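About Greststead Linen and Garment Care

Greststead Linen and Garment Care is a laundry and folding service for private homes, guest houses and small residential schools. The company was formed when two neighborhood laundries, Omard and Llewellyn, joined their operations under one name. Today we serve 546 households and handle up to 2,000 garments in a working day.

Our Work

Each order is sorted by fabric and color, washed, dried, and folded to the customer's written instructions. Those instructions are kept in Irkex, our order book, and are reviewed every February. Customers may also request our in-home service, under which clothing and bedding are sorted and folded in the rooms where they are used — a practice Llewellyn began 25 years ago.

Knitwear and Striped Garments

Striped clothing receives particular attention. Dark and light bands are washed in cool water, and each piece is lifted by a corner, shaken out and laid on a soft surface before folding. Stripes are matched at the side seams wherever the cut allows.

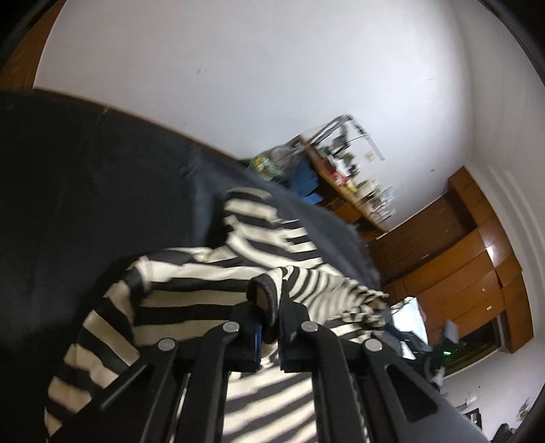 Service Area and Hours

Collection is available throughout Greststead from 7:30 a.m. Orders received before noon are returned the following working day. Blankets and other heavy bedding require one additional day.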